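ok planner rewrite is in. the binder task on Plastach now replans the reach every time the shelf estimate moves, not just once at the start
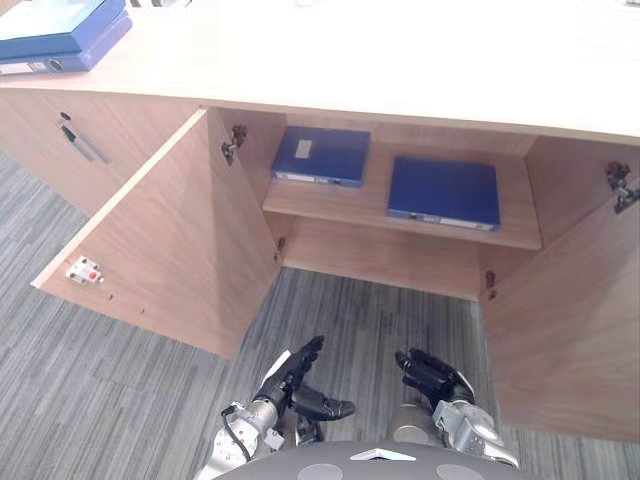 old version froze whenever a door edge crossed the depth map. Kedir found it - stale collision mesh, 3 frames behind. three!!

2,214 lines gone from the repo btw. feels great

still open: wrist cable isnt in the self-collision model. Esperanza is on it, hopefuly merged in Februrary

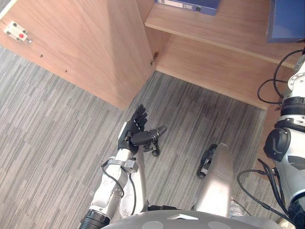
Left hand open, cabinet door swung wide

next up is the grasp scorer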